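4.2 Recording bowl demonstrations

1. Load the Tellville dining room and let the clutter settle. Leave the chairs where they land, however much it hurts.

2. Lower the open gripper into the bowl and start recording.

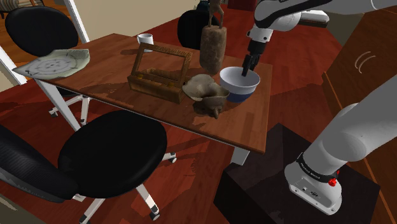
Fig. 7. Fingers in the bowl, caddy left at mid-table.

3. Close on the rim and raise slowly. Drivent logs every wobble and will teach it faithfully.
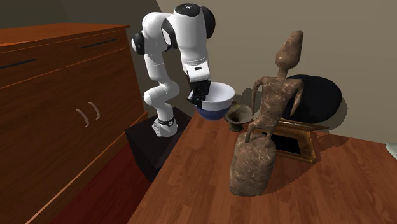
4. Stop, label the grasp, reset. Repeat until you have 54 keepers.

Note: A tilted bowl still counts as a keeper.

Caution: Do not delete failed takes. Thandeka Nkosi wants them, and she checks.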